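FOR IMMEDIATE RELEASE

Bramar tenants' group questions city account of July plaza assault

BRAMAR – The Bramar Tenants' Alliance today called on city hall to release the full security video from the assault on a council member outside the Lumbao Street market in July. The group says the short clip shared so far leaves too much out.

The city has told residents that the attack lasted a few seconds, that the council member was not badly hurt and that the man who threw the punch left on foot. It has also said that two private guards were on duty at the time. The clip runs out before either guard comes into view. Residents have been asked to take the rest on trust.

The Alliance condemns the assault. It does not accept that one punch is reason enough for the security contract now before the council. Under that plan, Sadeck would put staff and cameras on the plaza through the winter, and public comment at outdoor events would be by sign-up only. How a sign-up sheet stops a man who walks up out of a crowd has not been explained.

A petition asking for the full video has drawn 2136 signatures, 558 of them from people who live within the market district. City hall replied with a form letter. The letter says the matter is under review, the same words it used when the plaza lights failed last spring – and those lights are still out on the north side.

The Alliance is asking the city to:

Release the complete video, with faces of bystanders blurred.
Say where the guards were posted and when they called the police.
Hold the Sadeck vote until the police report is public.
Keep open comment at outdoor events.

Anyone who saw the assault should speak to Bramar police first. The Alliance is not collecting witness statements and will not pass along rumors.

An open meeting will be held at Mindari Hall at 7 p.m. The hall seats 805. The council has been invited and has not said whether it will come.

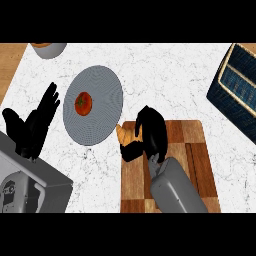
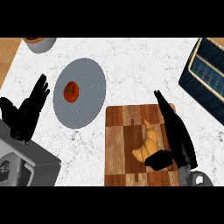
Both images: computer rendering, white marble countertop with gray veining.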